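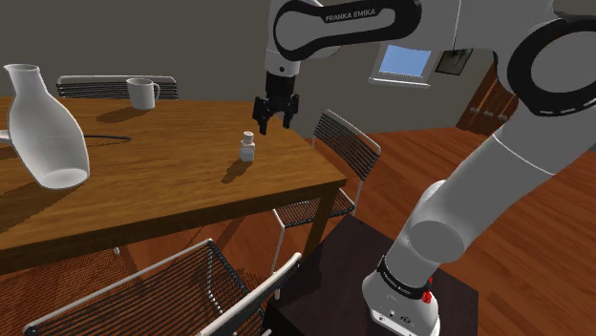 A good rule for a robot in a home starts with a distance, and the one I've come to love is written on page one of the Falora house rules: open fingers, empty hand, stop above the tabletop before you go anywhere near a cup. It sounds almost too plain to bother writing down. But look at what a dining table asks of a machine. A tall white carafe with a slim neck, a small bottle standing below the gripper, a mug farther back with its handle out to the right, a thin black rod lying across the wood, and chairs on several sides where people would be sitting. Every one of those things calls for its own way of being approached, and Falora has set out to write them all down.

The project began at Dumwood, a small lab that tests household arms in simulation first and in rooms with real floors much later. Its people had been collecting near misses for years — 1353 of them by last November — and when they finally sorted the pile, 747 had happened before the gripper touched anything at all. The arm was just on its way somewhere! An elbow swung over a chair back, a wrist came down beside a glass it hadn't been asked to pick up. Most safety talk in the field had been about grip force, and this was a pile of trouble about travel.

So the rules are mostly about travel. The arm lifts before it turns. It goes around a tall vessel, never over it, even when over is shorter. Handles are noted before the first move, and a handle that points toward a chair is treated as if a hand were already on it (my favorite, and the one that caused the longest argument). If an object is partly hidden behind another, the arm has to look again from a second angle before it plans a path.

Štěpánek, the workshop that builds the test tables, pushed for something I hadn't seen in any rulebook before: shadows. Low light throws a long dark shape across a wood top, and a planner can read it as an edge or a thing. Under the current draft, every layout has to pass in 15 different lighting setups, and a layout that fails in one of them fails, full stop.

Not everyone is sold. Himance, which runs arms in shared kitchens, says the lift-first rule slows its work too much, and it has asked for an exception on clear tables. Falora hasn't agreed yet. The next draft has 755 test layouts in it, and clear tables get a chapter of their own.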